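Scoring a Catcher's Throws with a Stopwatch

7/28/00

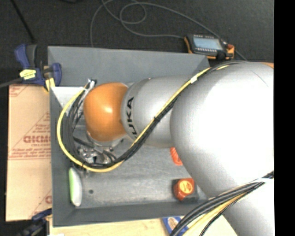
KUKA arm over a gray bin.

I have kept pop times for the Triltach summer league since April, and three coaches have now asked me how I get them. I will write the method down once and point people to it.

Pop time is the interval from the pitch hitting the catcher's mitt to the throw hitting the fielder's glove at second base. You start the watch on the first sound and stop it on the second. Both ends are sounds, and that matters. If you start on a sound and stop on something you see, your two reaction lags differ and the error does not cancel. From the bleachers behind home plate at Olmedo Field the second sound reaches you late. Sound covers a little over 1,100 feet per second, and the throw from home to second is 127 feet 3 inches, so from directly behind the plate you add more than a tenth. That is the difference between a good arm and an ordinary one. I stand off the first base side, past the dugout, where the two distances are closer to equal. At Unska the fence makes this impossible, and I mark those times with a U in the book and keep them apart.

I use a plain digital watch with a hundredths display. I do not believe the hundredths. A careful thumb is good to a tenth on a single throw, maybe a bit better if you have done it all season. The answer is to take more throws. I want 20 per catcher before I write down an average, and I want at least five of them in games with a runner going. Between-innings throws do not count toward the five. Every catcher cheats on those. He comes up out of the crouch before the ball arrives, and he knows the pitch is a fastball down the middle.

The column layout in my book, left to right: date, opponent, inning, pitch type if I could tell, pitch location (in, out, up, down), time, where the throw arrived, result. For arrival I use a grid. 1 is on the bag at knee height or lower, 2 is a reach to either side, 3 is high, 4 is a bounce the fielder handled, 5 is a ball he did not handle. A 2.05 with a 1 next to it is worth more than a 1.95 with a 3, because the tag takes time that the watch does not see. I once tried adding the tag to the measurement and gave it up. It depends too much on the shortstop.

Location turns out to explain more of the spread than pitch type does, at least at this level. Hermenegildo Cuevas, who caught most of the Hollix games for us, has 27 usable throws in the book. On pitches up and on his throwing side he averaged 2.06. On pitches down and to his glove side he averaged 2.21. His curveball times were slower than his fastball times, but nearly all of the curveballs were down, so I cannot separate the two with what I have. I would need another season of him, and he is going off to school.

The other half of the steal is the pitcher, and this gets ignored when people argue about a catcher's arm. I time the delivery separately, first movement to mitt. Our staff ranged from 1.3 to 1.7 out of the stretch. Add 1.7 to a 2.1 pop time and you have 3.8 seconds, and most of the runners who went against us needed less than that. Of the 14 steals charged to Cuevas while I was timing, nine came with the same pitcher on the mound. I showed the page to the coach. He moved the pitcher's hands up and had him skip the high leg lift with a man on, and the delivery dropped to 1.5. His control got worse for two starts.

Nele Kasten keeps the book for the other side when we play at Unska, and she times too. We compared sheets after the last series. On the throws we both had, hers ran slower than mine by a steady .04. She sits higher up and farther back, so part of that is sound, and part could be that I stop the watch early when I expect the catch. Anticipation is the worst habit in timing. I check myself by looking for balls that sailed into center field. If I have a time written next to one of those, I stopped the watch on a guess, and the entry gets crossed out. I found three this year.

Next season I plan to log the runner's lead as well, in steps, estimated from the edge of the grass. I have not worked out how to do that and run the watch on the same pitch.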